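Sedlow Guest Residence
Bedroom and Linen Safety Checklist, with Inspector's Comments
Unit 177, double bedroom
Inspected July 25, 2026, by Hacer Bozkurt
Form 7

Items are marked Satisfactory, Attention or Not Checked. Comments are required for every item marked Attention.

Room at time of inspection, clothing and linen on the bed:

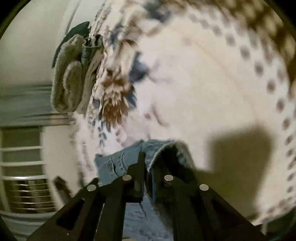
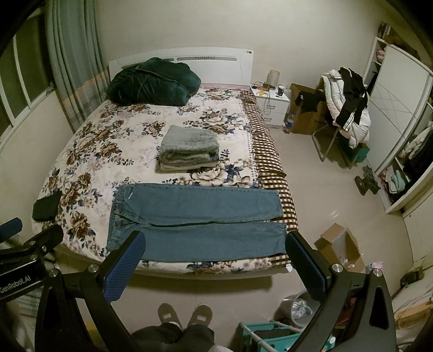 1. Floor and walkways
Tiled floor free of loose rugs at the foot of the bed: Satisfactory.
Items on floor beside the bedside table: Attention.
Comment: One plastic water bottle. Occupant asked to keep drinks off the floor on the side used for getting out of bed.

2. Cables and lamp
Cables secured: Attention.
Comment: Cables are tangled and hang down the side of the bedside table. Fit clips to the rear edge. Lamp to be moved clear of the cup before it is next switched on.
Plug and socket condition: Not Checked. Refer to the Loltik electrical round in November.

3. Window and curtains
Curtains clear of heat sources: Satisfactory.
Window opens and locks: Satisfactory.
Comment: Latch is stiff. No action at this visit.

4. Bed and bedding
Headboard firmly attached: Satisfactory.
Sheet tucked in: Attention.
Comment: The checked sheet hangs down the right side. Tuck in before the room is next slept in.
Blanket stored away from lamp: Satisfactory.

5. Folded clothing and towels
Garments stacked flat, pockets emptied: Satisfactory.
Comment: Jeans, towel and black garment may remain on the bed during folding. They must be put away the same day. Denim is to be fully dry before it goes into a closed drawer.

6. Bedside table
Drawers close fully: Satisfactory.
Small items on top: Attention.
Comment: Remove anything not in daily use.

Work order 329 has been opened with Sayce for the cable clips. All other points are for the occupant. Return visit to be arranged once the work order is closed.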